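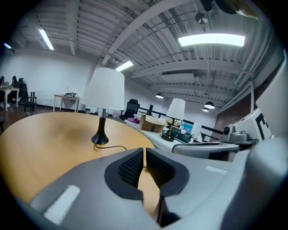

One respondent in the Vutbridge group held that a lamp on a shared table belongs to whoever plugged it in, and that anyone who shifts it should expect a note. A second replied that a lamp is furniture, furniture belongs to the room, and the note could go in the recycling. Most of what we heard over the rest of the study falls between these two positions, though seldom as briefly put.

4.2 Lamps, cords and the claiming of surfaces

Figure 3. Table lamps on two work surfaces: a tall drum shade on the oval wooden table, a smaller bell shade on the long white desk.

Desk lamps get little attention in the writing on shared offices, which prefers chairs. Our diary entries suggest the balance is off. Of the 2620 entries collected across the Folbridge and Vutbridge sites, lamps turn up in complaints about glare, about reach and, above all, about cords. The large lamp in Figure 3 shows the usual difficulty. Its cord is thin and black and runs over the pale tabletop, and a cord in that position divides a table as firmly as a fence. Respondents told us they would not set a laptop across one, even where there was plenty of room on both sides. When asked why, they mentioned safety, then manners, and then changed the subject.

The long desk behaves differently. A surface that already holds an open carton and a few small boxes invites more of the same, and respondents were happy to add to it without asking. We coded this as "drift". An open cardboard box was the strongest attractor in the diaries, whatever it had first been put there to hold. Two respondents admitted to using such a box for their own things over five weeks and were hurt when it was finally moved.

The size of the lamp also mattered, in a way we had not planned for. Large shades were described as "homey" by people sitting well away from them and as "in the way" by people sitting beside them. Small lamps drew almost no comment, which made them easy to carry off. At Drirkodlow a small lamp spent a Sunday in the kitchen and returned with no explanation in the diaries.

Quan, the booking tool in use at both main sites, lets members reserve a seat but has no field for a lamp. Members worked around this by typing "with light" in the notes box, a request that no one was assigned to read. We return to the notes box in Section 5, where it is also asked to deal with a smell.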